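Plultuvdale's old Corn Exchange to reopen its doors this December

July 16, 2025

I'm Graça Rebelo, I run the Plultuvdale Buildings Trust, and I've been wanting to write this press release for so long that I've nearly worn out the draft. We have the money, we have the builders, and the Corn Exchange on Rocha Street is going to open again in December!

If you grew up here you'll have your own name for it. My mother called it the Exchange, my brother still calls it the roller rink, and the council's paperwork has it down as "Rocha Street Hall (former)". It was put up by public subscription for the grain merchants, with a trading floor downstairs and a reading room above, and over the years it has also been a cinema, a dance hall, a furniture store and (for one very cold winter) the town library. The style is a bit of everything. The front is red brick with round-headed windows and bands of yellow stone, and then you go round the side and it turns into something much plainer, as if the money had run out. I've read the minute books and it had.

Our architect is Zdenka Golob, whose practice, Flolau, won the job in an open competition two years ago. What I liked about her drawings was how little she wanted to change. The trading floor goes back to being one big room, with the false ceiling taken out so you can see the iron roof trusses and the long glass lantern again. It will hold 300 people seated. Upstairs, the reading room gets its gallery back, and there's a lift at last, tucked into the old weighing office.

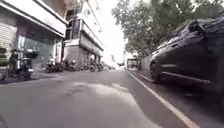 The clock turret has been the hard part. It leans a little, it always has, and when Isauro Cárdenas and his masons from Prustesell got up there in the spring they found the timbers underneath were in a far worse state than the survey said. So the turret has come down in pieces, and 36 carved stones are sitting in Isauro's yard with chalk numbers on them. Most will go straight back up. A few need new faces, and he's cutting those by hand from the same yellow stone - I went to watch and stayed the whole afternoon.

We also lifted the floor in June and found around 800 of the original encaustic tiles under the rink boards, black and buff with a wheatsheaf in the corners. They're being cleaned now and will be relaid in the entrance hall.

Opening week will have a concert, a school day and tours with Afonso Coelho, who has written a history of the building. We're printing 3000 copies of a short version and they'll be free at the door.

If you've got old photographs, tickets or programmes from the Exchange, we'd love to borrow them for the display upstairs. Bring them to the Trust office any weekday morning and we'll scan them while you have a cup of tea.

Press visits to the site can be booked through Felicidad Mercado at the Trust office. Hard hats are provided, but please wear proper boots.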